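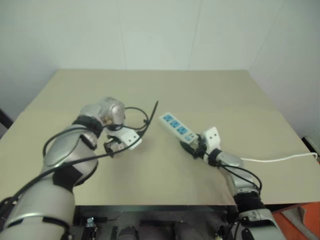

Lesezeit: 3 Minuten

Arbeit und Automatisierung, Handout zur dritten Sitzung
Stand: 2021-12-21

Thema der Sitzung: Was ändert sich für die Beschäftigten, wenn ein zweiarmiger Roboter Handgriffe an einem Arbeitstisch übernimmt? Grundlage ist der Fall Ganderham, den Edivaldo Cordeiro im November im Seminar vorgestellt hat. Die Folien liegen im Kursordner.

1. Der Betrieb

Ganderham prüft und verpackt Elektrozubehör, vor allem Steckdosenleisten und Verlängerungen. In der Prüfhalle arbeiten 20 Personen. Das Automatisierungsprojekt heißt intern Salodik, die Steuerungssoftware kommt von der Firma Mutance.

2. Die Tätigkeit

Vor der Umstellung bestand ein Prüfplatz aus einer Person und einem Tisch. Sie nahm die Leiste aus dem Karton, sah sich Gehäuse und Buchsen an, legte das Kabel zur Seite, steckte den Prüfstecker ein und las den Wert ab. Das Ganze wiederholte sich über die Schicht hinweg.

Am automatisierten Platz greifen zwei Arme auf die Tischplatte. Ein Greifer hält die Leiste, die mit ihren vier blauen Buchsen schräg über dem Tisch liegt. Das weiße Anschlusskabel läuft nach rechts weg. Der andere Greifer ist geöffnet und leer.

Schwierig ist für die Technik vor allem das Kabel. Ein starres Gehäuse lässt sich an einer festgelegten Stelle fassen, ein Kabel liegt jedes Mal anders. Viele Störungen im Protokoll von Ganderham gehen darauf zurück.

3. Was sich für die Beschäftigten ändert

Aufgaben: Das Einlegen und Halten fällt weg. Dazu kommen Überwachung, Störungsbehebung und die Nachprüfung aussortierter Teile. Im Pilotbetrieb betreute eine Person 3 Plätze.

Körperliche Belastung: Die Beschwerden an Handgelenk und Schulter gingen laut Befragung zurück. Häufiger genannt wurden müde Augen und langes Stehen ohne Bewegung.

Arbeitstempo: Früher bestimmte die Person am Tisch, wann sie die nächste Leiste nahm. Jetzt gibt die Anlage den Takt vor, und bei einer Störung entsteht Zeitdruck. Mehrere Befragte empfanden das als Verschlechterung, obwohl sie insgesamt weniger heben und greifen.

Qualifikation: Die Schulung umfasste 3 Tage. Sie behandelte Bedienung und Sicherheit, nicht aber das Anlernen neuer Bewegungen. Dafür muss weiterhin Mutance gerufen werden. Cordeiro hält das für den wichtigsten Mangel des Projekts, weil das Wissen über den Ablauf im Betrieb vorhanden ist und dort nicht genutzt werden kann.

Entgelt: Die Eingruppierung blieb zunächst unverändert. Der Betriebsrat verlangt eine Neubewertung der Stellen.

4. Begriffe

Restarbeit: Tätigkeiten, die übrig bleiben, weil ihre Automatisierung zu teuer oder zu unzuverlässig ist.
Taktbindung: Abhängigkeit des eigenen Arbeitstempos von einer Maschine oder einem vorgelagerten Schritt.

5. Zur nächsten Sitzung

Bitte den Text von Lâm lesen, Abschnitt zur Mitbestimmung. Schriftlich, gut 100 Wörter: Welche der genannten Veränderungen hätte der Betrieb vor der Einführung mit den Beschäftigten klären können, und in welcher Form? Abgabe über den Kursordner.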